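Segurança > Lavandaria > Listas de verificação

Lavandaria Laxdal, verificação de 10 de janeiro de 2023

1. Saídas e corredores: OK. Corredor das traseiras finalmente livre, que diferença!

2. Extintores: 2 verificados, pressão boa. O da caldeira precisa de etiqueta nova.

3. Filtros de cotão dos secadores Kaken: limpos. Excelente trabalho do turno da manhã, nunca os vi assim!

4. Detergentes: tampas fechadas, fichas à vista. Falta a ficha do amaciador Pavbridge (pedida).

5. Piso junto às máquinas: tapete com a ponta levantada. Colar até sexta inspeção do mês.

6. Panos de cozinha: estender bem antes de dobrar e ver a bainha toda. Lote 279 aprovado, adoro o xadrez cinzento! 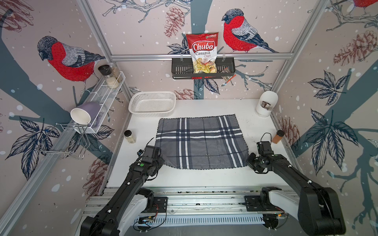
7. Caixa de primeiros socorros: repor pensos.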